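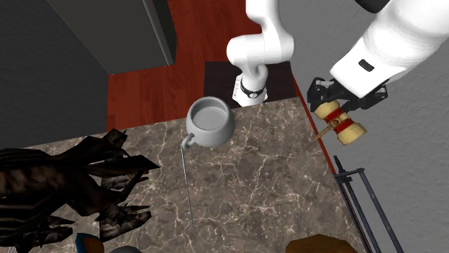
*Wooden piece with two red bands and a twisted golden cord.*

Hi Clémence, progress on the Letar album, spring half of the grant. Sorry it's a bit of a ramble, I wrote most of it on the train back from Covovstead!

So, seven of the ten songs are tracked. Ilham Bouazza came in for three long days in March and sang everything live with the band, which I'd been nervous about, and then the second take of "Helmy" gave me goosebumps (that's the one that ends the record now). Sherif's oud parts are done too. We lost a day to a buzzing amp and never did find the cause.

Money: of the $3000 for recording we have $334 left, and I'd like to keep that for mixing. Ngân Đàm has agreed to mix at her old rate if we get her the files by the end of June. The $500 for artwork hasn't been touched. Princess Rivera is sketching sleeves, and I like the one with the ferry best, but the band is split. 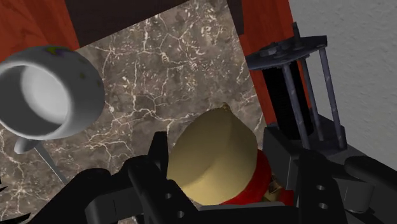 *White mug above veined marble.*

We also played the new songs once, at the Rerngate, to 49 people on a wet night. Small room, lovely crowd, and a few of them were singing the chorus of "Low Water" by the end. I've cut the slow bridge from that one after hearing it out loud – it dragged, and Ilham never liked it anyway.

Still to do: three songs, strings on two of them, and the lyric booklet, which is behind (my fault, I keep changing verses). Could we move the booklet money to the fall half? I'd need a yes from you before I book the printer.

Rough mixes of the first four are coming to you by email. Play "Helmy" loud!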